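Open day at the Plikard packing lab
By Rodica Chiriac
February 3, 2023

Bondasine opened its Plikard lab to visitors for an afternoon, and I went along with Murdo Carnegie from our warehouse. We signed in, got badges and joined a group of 10. Tuva Lunde, who manages the lab, took us through it.

The first stop was the parcel station. A two-armed robot works at a table with a digital scale on it and a conveyor belt right beside it. The job is to take bagged parcels from a green crate, weigh them and move them to the belt. Soft plastic bags are harder for it than boxes, Tuva said, as they fold differently every time. The team has logged over 3000 picks since November.
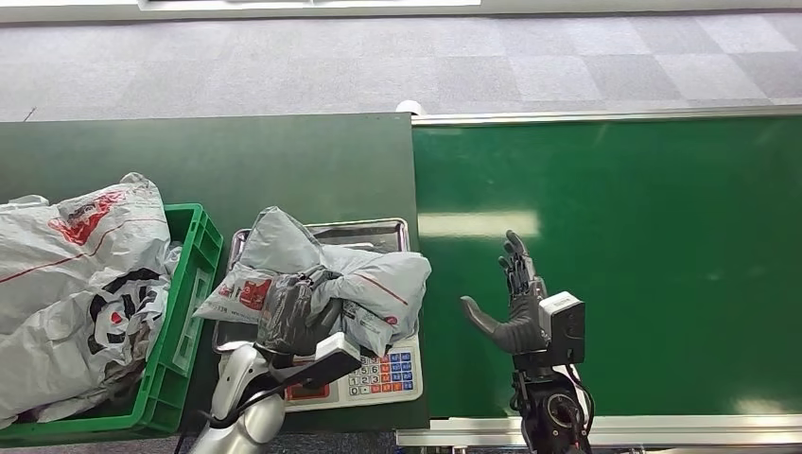
Questions and the second room

Murdo asked about speed. It is slower than a person for now, and Tuva did not give a date for when that might change. I asked about torn bags and was told those are still sorted by hand.

The second room had a label printer line from Gillies. It was switched off during our visit, so we only got the talk. Coffee was in the hallway afterward. Parking is tight, and the side entrance is easier to find.

264 views | 10 shares | 0 comments
Contact | © 2023 Plalberg Trade Notes | Back to top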